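Cloths, Buckets and Bottles: Everyday Cleaning in Shared Workplaces
Speaker notes, Stetdale Small Business Day, 9 Aug 2026

Opening

Thank the hosts. Say who I am and what I do. I have run the cleaning side of a shared building in Nesport for long enough to have made most of the mistakes in this talk. I don't sell anything. The handout is on the chairs and has the washing table on the back, so people don't need to copy it down.

Ask for a show of hands: who has a cleaning contract, who does it themselves, who has a bit of both. Most small workplaces have a bit of both. The contractor comes in the evening and does floors and restrooms, and whatever happens during the day is wiped up by the people who work there. This talk is about the daytime part.

Cloths

Start with cloths. They are cheap, they are everywhere, and they are usually what has gone wrong when a surface looks worse after it has been wiped.

Microfiber is polyester, mostly blended with polyamide. The fibers are split very fine, which gives them a lot of surface for their weight. They pick up dust dry and pick up grease with just water. Cotton absorbs well but tends to push fine dust around, and it leaves lint on glass. Paper towels are fine for anything you want to throw away afterward, such as raw food spills or anything in a restroom.

Fuzzy pile for dusting and general wiping. Flat weave for glass and screens. Waffle weave for drying. A building can get by with the first two.

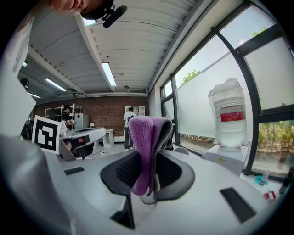
Color coding. Pick colors by area and write them down where people will see them. Our list in Nesport is red for toilets, yellow for sinks, green for kitchen, blue for desks and purple for the workshop. There is no law that says which color goes where, though plenty of places use red for restrooms, so I would not go against that one. The mistake we made was buying a mixed pack with two shades of blue. Half the building thought the darker one meant something.

Folding. Fold in half and in half again. That gives you eight clean faces, counting both sides. Turn to a new face when the one you are on looks dirty. A cloth bunched up in the fist has one face and it is used up in a minute. Demonstrate with the cloth from my bag. Let people at the front try it.

Washing

This is where the money goes. In our first year we spent $474 replacing cloths that had been ruined in the wash. Every one of them had been through with cotton towels, or with fabric softener, or in a hot dryer.

Wash microfiber on its own. Liquid detergent, less than the cap says. No softener and no dryer sheets, as they coat the fibers. No bleach unless the label allows it. Dry on low or hang up. Shake out grit before it goes in the machine.

The machine we have is an old Plemis front loader and the cycle we use takes 51 minutes. We run it in the morning and hang the load before lunch. If your building has no machine, a bucket works – warm water, a little detergent, soak, rub, rinse until the water runs clear. It is slow, and I would only do it for a small number of cloths.

Life of a cloth. We plan on 50 washes for desk cloths, after which they move down to floors and bins. Makers will often give a higher figure. Ours get dragged over rough benches and don't last that long. The test is simple: put a little water on a smooth surface and wipe. If the cloth pushes the water ahead of it, retire it.

Storage

Clean cloths in a closed container with a label. Used cloths in an open one, so that they can dry out before wash day. Damp cloths in a closed bag will smell by the next morning and the smell is hard to get rid of. Hooks are better than a pile if you have wall space.

Don't keep clean cloths under a sink. Karine Penner from the print shop downstairs raised this with me in July, after a slow leak, and we moved ours to a shelf the same week.

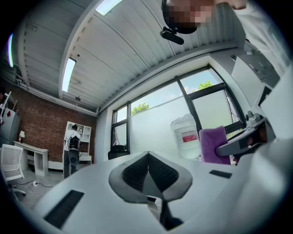 Photo: Doucette

Windows and glass

Two cloths, one damp and one dry. Work from the top down. Do the frame and sill first with a different cloth, or the dirt from the sill ends up on the glass. On a sunny window the water dries before you can wipe it, so do that side early or wait for cloud. Vinegar and water is fine on plain glass. Keep it off stone sills.

People always ask about newspaper. It used to work well enough. Modern newsprint is softer and falls apart, and you get ink on white frames.

Kitchen corners and drinking water

Large refillable water containers get forgotten. The water in them is changed often but the spout is not cleaned, and hands touch the spout all day. Wipe the tap or spout with a clean kitchen cloth at the start of the day. Follow the supplier's instructions for the inside. Keep containers out of direct sun, where algae can grow, and keep spray bottles on a separate shelf from anything people drink.

Label every spray bottle, including the ones with only water in them. If a bottle has no label, empty it safely and start again. Never mix bleach with vinegar or with anything containing ammonia. Pause here. Repeat it.

Who does it

Keep the rota short. Ours has 3 jobs on it: surfaces, kitchen, cloths. The longer version we started with had every task listed by room and people stopped reading it. Change over every two weeks. Allow swaps without asking anyone.

If you use a contractor, show them your color list on the first visit. Ours had their own colors and for a while green meant two different things, depending on the time of day. We ended up switching to theirs for green and keeping our own for the rest.

Questions

Likely ones: shedding of fibers in the wash (filters exist for the drain hose, and full loads on a cooler cycle help), disinfectant wipes on screens (check the screen maker's advice first), whether color-coded buckets are worth it (yes for restrooms, optional elsewhere).

Leave the sample cloths on the front table and collect them before the next speaker sets up.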